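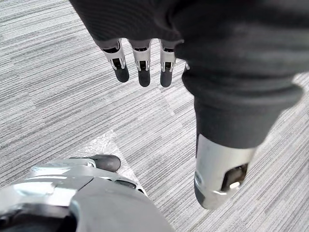 *Left hand with a knitted cover, fingers pointing down*

## Reading order for the Devadiga books – prequel first or last?

**Attila Dudás**

My daughter is nine and has just finished The Salt Door, the first of the Devadiga books. She got it from the school library and wants the rest for her birthday in November. I've looked on two shop sites and they don't agree on the order. One lists The Lamp Boy as book 1 and The Salt Door as book 2. The other has The Salt Door as book 1 and puts The Lamp Boy at the end with no number.

Does it matter which she reads next? She gets annoyed if a book gives away something she hasn't got to yet. I'd also like to know if the later ones get much darker. She was fine with the drowning in the first one but didn't like the part with the dogs.

I don't mind buying second-hand as long as the set is complete.

**Krisztina Rácz**

Read them in the order they came out:

1. The Salt Door
2. The Ferry to Molus
3. A Key for Every Thief
4. The Lamp Boy
5. Winter at Molus

The Lamp Boy is set 16 years before the others, so some shops put it first. It was written fourth and it assumes you know who the harbour master is. The prologue tells you outright, and that is the big surprise at the end of A Key for Every Thief. If she dislikes spoilers, keep it away from her until she has read the third one.

On the darker side of things, book 2 is lighter than the first, mostly boats and codes. Book 3 has a long chapter in the prison (chapter 11 in my copy) where a boy she will probably like is badly hurt. He does recover, but you don't find out until the next chapter but one. You might read that part with her. The dogs come back briefly in Winter at Molus and are on the children's side by then.

Watch out if you buy second-hand. The early paperbacks of book 2 have the map printed at the front, and the later ones leave it out. The story makes sense without it, but both of mine kept turning back to the map to see where the ferry was. Ask the seller for a photo of the first few pages. Also, The Ferry to Molus was sold for a while as The Molus Ferry. It is the same book, so don't buy both – I did.

**Jetis**

Any order is fine, they're kids' books. I read the Lamp Boy first and it was good. The box set is about 1000 pages in total so that should keep her busy. Think I paid 49 for mine but that was hardbacks.

**Krisztina Rácz**

The box set only has the first four, by the way. Winter at Molus came out afterwards and you have to get it separately.

**Attila Dudás**

Thanks both. I'll get the second and third for her birthday and keep the other two back for Christmas. I've found an older copy of The Ferry to Molus and the seller says the map is in it.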